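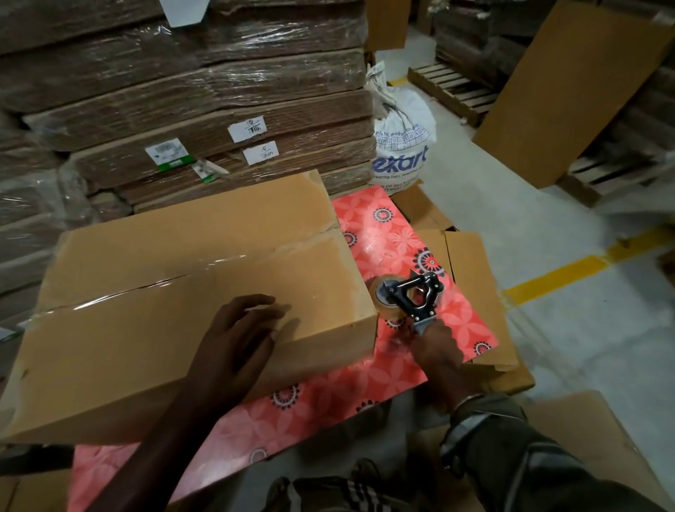 I've been promised a robot that does the boring stuff since I was a kid, so when Luuk De Graaf invited me to see how close we are, I said yes before he'd finished the sentence. Luuk builds two-armed machines at a small outfit called Zernent, and his current headache is parcel tape.

Tape! I figured boxes would be the easy part. They're square, they stay put, they don't wriggle like laundry. But then you watch a person work a tape gun and notice how much is going on. One hand keeps the flap down while the other pulls, and there's a little twist of the wrist at the end that cuts the strip (I tried to explain that twist to my husband over dinner and couldn't).

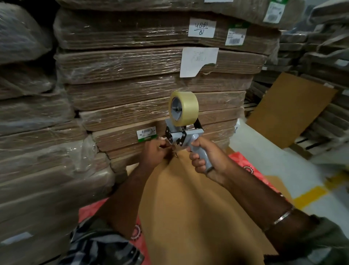 One hand on the tape gun, the other on the loose end: the two-handed job robots still fumble.

Luuk's robot, Gromis, needed 40 seconds to close a carton on the afternoon I visited. Cristian Villanueva, who ran a packing line for years before joining the team, did the same carton in 6, chatting to me the whole time. Gromis also lost the end of the tape twice and just stood there, gripping nothing.

"It's the sticking," Cristian told me. "Tape grabs whatever it touches, and the robot can't feel that yet."

So would I buy one? Not this year, and I still have a garage full of stuff to box up before we move in October. Luuk wants me back in the spring to see the new fingers.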